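**Software engineer, manipulation stack (perception and control)**
Iseck, Clondville office. Full time, on site most days. Posted February 18, 2025.

We build the software that runs other people's arms and grippers. Most of our customers handle produce or do kitchen prep, and most of them came to us after a demo somewhere else that looked wonderful and then fell over on the second tray. We are looking for an engineer who watches a demo like that and wants to see the logs.

You should know what you'd be walking into. Our stack is called Plarngate. It takes in camera and joint data, guesses where things are, plans a motion, and runs it with a controller that is supposed to notice when the guess was bad. The planner is decent. The controller is old and dependable. The part in between, where perception hands over a pose and everybody downstream believes it, is where we lose our time. We have tried a large learned policy as a replacement for the whole thing. It did well on the objects it had seen and we are not ready to bet a customer on it. You may think we gave up too early, and you are welcome to argue that with data.

Round fruit is a good example of the trouble. A fit to a sphere looks fine on screen and can still be off by enough to matter at the contact point. The rind is dull and blotchy, the depth is noisy near the edge, and the fingers block the view at the moment you would most like to have it.

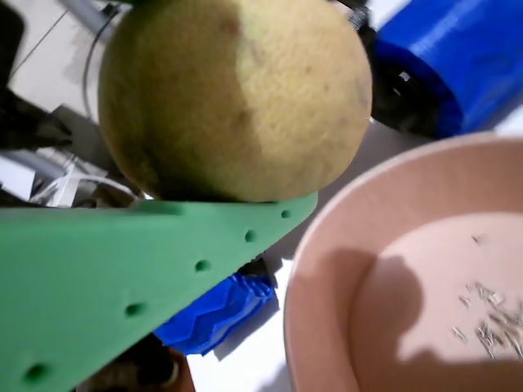

*Fruit at the green finger, pink bowl alongside. Contact estimation for grasps like this one is a large part of the job.*

What you would work on:

- Contact and slip estimation from joint data and vision together, with an honest confidence number attached. The current number is close to useless.
- Recovery behavior in the planner. Today it retries the same motion and then stops.
- Galindo, our replay tool. It lets us run a recorded episode against a new build. It is slow, the interface is ugly, and the whole team depends on it.
- Test sets. We keep 300 recorded failures and every release has to run against them. We want 500 by the end of June, and we want the dull ones in there as well as the spectacular ones.

What we need from you:

- Solid C++ and Python, and code you can show us or at least talk through in detail.
- Time spent with a real arm. Simulation experience is useful but it won't carry you here.
- Enough statistics to know when a success rate means nothing. If you have ever reported 9 out of 9 as "solved," tell us what happened next.
- Clear writing. We write up every failed trial, and other people have to read it.

A doctorate is fine. So is no degree. We don't care which learning framework you prefer, and a list of every one you have touched will not help your application.

There is some unglamorous work in this job: camera calibration, time stamps that disagree, customer sites with bad lighting. Everyone on the team does it, including the people who have been here longest. On-call duty comes up one week in 9 and is paid.

The process has 2 interviews. The first is a conversation about something you built that didn't work. For the second you'll sit with us and go through a recorded failure in Galindo — no whiteboard puzzles, no homework. We'll give you an answer either way.

To apply, send a resume and one page on a robotics result you don't believe, with your reasons. It can be your own. Please put "Plarngate" in the subject line and address it to the hiring desk at Iseck. Applications are read as they come in, and the post stays open until we fill it.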